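Subject: Re: [grisberg-swap] Wrapping for the May gift swap

Hi all,

Eliseo Palacios wrote:
> Do we have to wrap things this time? I've got 30 metres of brown
> paper in the garage and no wish to use it. Also what's the limit,
> and can I bring my sister?

Yes to your sister, Eliseo! And please leave the brown paper where it is – we filled 14 garbage bags after the last swap and I was picking tape off my socks for days. Printed paper bags are my favourite colour of lazy, and they go round again next year.

1. Use a bag you already have. Small things like a wallet can go in standing up, no tissue needed. 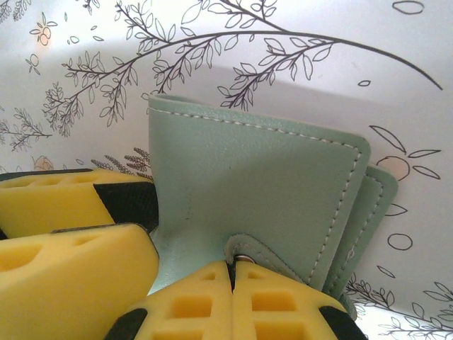

2. Put your own name on a tag, tied to the handle if there is one. Kibet still doesn't know who gave him the fondue forks.

3. Limit is $30, same as before. Regifting is fine, just not to whoever gave it to you (Orest, I'm looking at you).

Doors at Flondside open at 9, bring a plate to share. Adhiambo is doing her samosas again, so come hungry!

Cheers,
Josphat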